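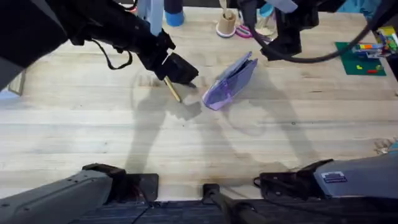

A pencil and a translucent purple pencil case at a table top.

Wasberg recalls school pencil cases over zip fault

Stationery supplier Wasberg has recalled one batch of zipped pencil cases after reports that the slider can come off the end of the track. The recall covers cases delivered to schools and shops between January and the end of term. Other Wasberg lines, including the roll-up and tin versions, are not affected.

The fault was traced to the end stop, a small crimped part that keeps the slider on the zip. In the affected batch the stop was pressed with too little force and may loosen with use. Once detached, it is small enough to be swallowed by a young child.

Testing was carried out by the Dormont laboratory, which put 26 cases through 1000 open and close cycles each. Stops failed on 5 of them. Samples from a later batch completed the same test without a failure.

"The tooling was reset before the next production run," said Somkiat Phetsri, quality manager at Wasberg. "We have no reports of injury."

Batch numbers are printed on the sewn label inside the case — those ending in 29 should be returned. Refunds are available at the point of sale and no receipt is needed. Schools that ordered through the distributor Brenano will be sent replacements directly, according to its supply manager, Teodoro Padilla. Deliveries are expected to take roughly three weeks.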